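Subject: Re: [tiltside-makers] Finger tips wearing / not closing square

> Has anyone had the printed fingers on their handheld gripper go out of
> true? Mine used to meet flat and now they touch at the front corner
> first, so anything thin just slides out. I've reprinted one side and it
> made no difference. Before I do the other, is it the plastic or is it me?
> Also what are people using for a bench top, mine is all scratches.

Hello all,

I'd leave the second finger alone for now! I had the same thing over the winter and wasted a good 72 grams of filament on reprints before I thought to look at the pivot. The bolt on the left side had worked itself loose, only a touch, but by the time you get out to the tip a tiny wobble is 2 mm of slop. Nipped it up, dab of threadlock, and they met flat again. (Don't overdo it or the trigger goes stiff - ask me how I know.)

If it still closes on the corner after that, check you haven't got the fingers swapped. The Killinico files I print from are mirrored, and the two look so alike on the bed that I now scratch an L inside one of them before it comes off.

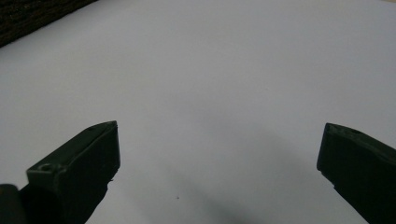

On the bench top, I gave up on bare wood and went over to plain white. It shows up every crumb, which is annoying, but I can see what the tips are doing and small screws don't vanish. Mine was an offcut from the Woltthorpe workshop, 3 quid in the tin, and there may be another piece behind the bandsaw if you're quick. Wipe it with a damp cloth and leave the solvent in the cupboard, I've ruined one already.

As for wear, mine have done 3,000 closes by the counter on the Guerreiro board and the faces are still fine, so I really don't think it's the plastic. Which infill did you use, by the way? And are you still on the short bolts?

I'll be in the workshop from 7pm if you want to bring it over, and I've got spare washers.

Cheers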